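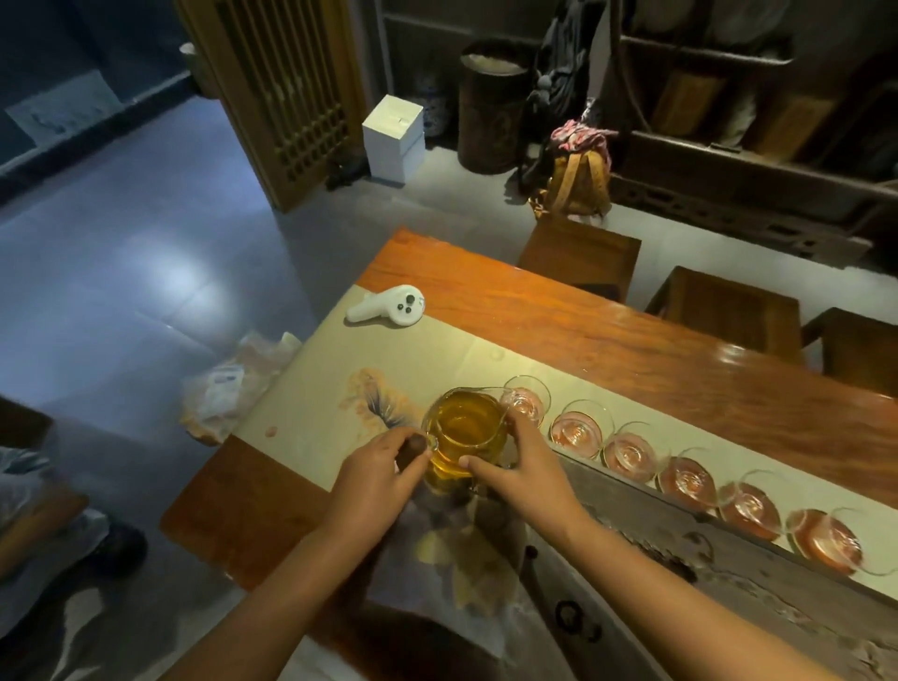 Recording rules for tea service, second version

The rules for recording tea service tasks have been rewritten, and the new version replaces the February sheet. Please throw the old one out. It was written for single-cup pours and did not say much about a row of cups, which is now most of the work.

Miroslava Yatsenko and Eliseo Chávez went through 76 recordings from the Restum set before they started. They sent back 21. Most of those had the same fault: the pour itself was good, but the hands left the view before the pitcher was down. A robot learning from that recording gets the lift and the pour and no idea how the task ends. The new rule is that a take runs from hands at rest to hands at rest, with the pitcher standing on the table in between.

The other changes are these.

Grip. Handle and body, or both palms on the glass, are both fine. Pick one before you lift and keep it until the pitcher is down. If you have to change grip in the middle, finish the pour anyway and note it in the log. Do not stop and restart inside the same take.

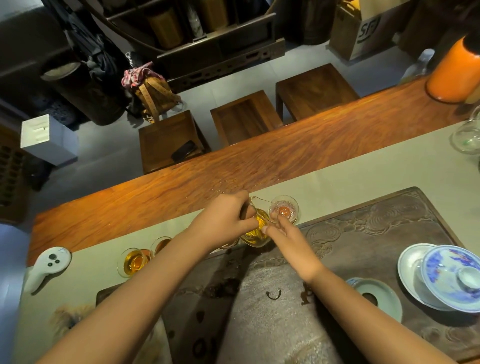 Order of cups. Fill from one end of the row to the other. If you skip a cup, leave it and write down which one. Going back to top it up confuses the labeling, and Khrystyna-Mariia Harasym has asked us more than once to stop doing it.

Spills. Leave them until the take is over. A few drops on the table are part of the job and we want them in the data. Wipe down between takes, never during. The exception is anything hot running toward a person, in which case forget the recording and deal with it.

Controllers. They stay on the table where you can reach them, clear of the path between the pitcher and the cups. Danylo Antoniuk wanted them off the table altogether. We tried that for five days and people kept turning around to look for them, so the rule went back to what it was.

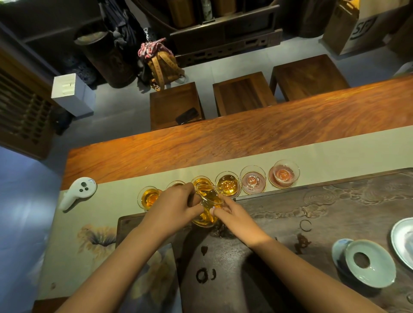
Background. You do not need to clear the room. Stools, shelves, bags and boxes can stay, and a room that looks lived in is more useful to us than a bare one. Papers with names or addresses on them do have to be turned over or moved, and the same goes for phone screens.

Temperature. Tea for recording should be warm, not fresh off the boil. Glass gets slippery and hands get tired, and by the tenth pour you will notice both. Take a break after 41 minutes at most – the odd number comes from the battery, and it seemed simpler to have one limit for both.

The full text is in the Votura folder under Tabletop Tasks. Nayeli Flores is keeping the list of questions, and two are still open: whether a dropped lid ends the take, and how to log a left-handed pour. Send her your comments before the next round of recordings starts at Bruvport.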